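Workshop notebook – gripper comparison, soft goods
5/27/20

Carrying on from the bench tests. Wikevov two-finger against the Detard soft four-finger, both on the same arm, same wrist camera, Moradi controller running the lot. Task is the cushion one: pick up a square throw pillow from a seat, turn it, put it back against the backrest with the corners where they should be.

Set-up notes first so I don't have to hunt for them again.
Controller firmware left alone from last week. Force limit on the fingers 12 N for both grippers. Control loop logging on, camera exposure fixed. I had auto exposure on for the first few tries and the pale covers washed out completely, depth went patchy, so those tries are struck from the sheet.

Wikevov: closes fast, closes hard, grabs a pinch of cover and not much else. Fine on a corner. In the middle of a face it slides off the filling and comes up with nothing, or with a fold so thin the pillow swings around underneath. The swing is what kills the placement. Rubber pads helped a bit. Tried them with the rough side out and they snagged the weave, went back to smooth.

Detard: slower, and the fingers bow outward when they hit anything plump. Once it has hold of something it keeps hold. It can't get into the gap between pillow and backrest without shoving the whole thing sideways. Air line also rubs on joint 4 at full reach, needs a clip before anybody runs it again.

Went back over the hand references to see what we're asking one gripper to do. Most of the pillow moves are two jobs at the same time, a pinch on one side and a flat push on the other.
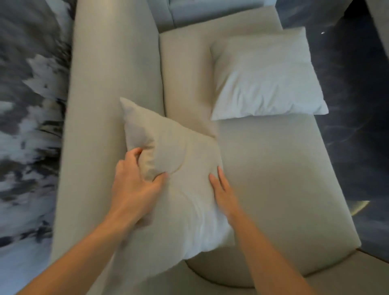

Armchair reference. Left hand pinching, right hand flatter against the edge.

The thumb is the bit I'd missed. It goes under the top fold and the fingers press from the front, so the cover is trapped along a length and not at a point. Our two-finger pads are far too short to do that. Longer pads are a cheap thing to try, will cut a pair from the leftover sheet and see whether the arm's wrist torque complains.

Contact detection. Moradi's default threshold is tuned for rigid parts and it is hopeless on stuffing. The force ramps so gently that it calls contact long after the fingers have sunk in. Dropped the threshold, got false triggers from the arm's own acceleration. Dropped the speed as well and that settled it, at the cost of a very dull afternoon. Log for the slow runs is 3000 samples per grasp, which is more than we need. File 882 is the clean one if anyone wants to look at a proper contact curve. The one before it has a cable tug in the middle, ignore the spike.

Camera: wrist view loses the pillow edge as soon as the gripper is within a hand's width. Overhead view keeps it but the arm blocks the far side. White pillow on pale upholstery doesn't give the edge finder much in either view. I've been marking edges by hand for scoring and it's slow going. Side lighting brings the creases up a little and might be worth a proper test.

Second reference, on the sofa, has the same division of labour with the right hand more spread out.

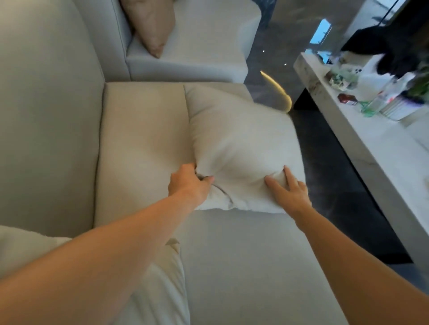
Stiselen read the draft of this and reckons I'm judging the Detard unfairly, that a soft gripper ought to be tried as the pushing hand with the fingers locked open, and that a pinch test was always going to favour the Wikevov. Also wants the force limit raised for pushing only, on the grounds that stuffing will take far more load than a cover seam will.

Fair point on the locked fingers. The controller will hold the pressure open-loop, I just haven't set up a mode for it. Raising the limit I'd leave until the contact threshold is sorted.

Where it stands: Wikevov for corners, Detard for lifting the whole pillow, neither of them any good for straightening. Two arms would be the obvious answer but the second one isn't free until November.

To do
Clip for the air line
Cut long pads, smooth side out
Locked-open mode for the Detard
Repeat slow runs with side light
Copy 882 to the shared drive
Find the missing hex key for the wrist flange, the spare is rounded off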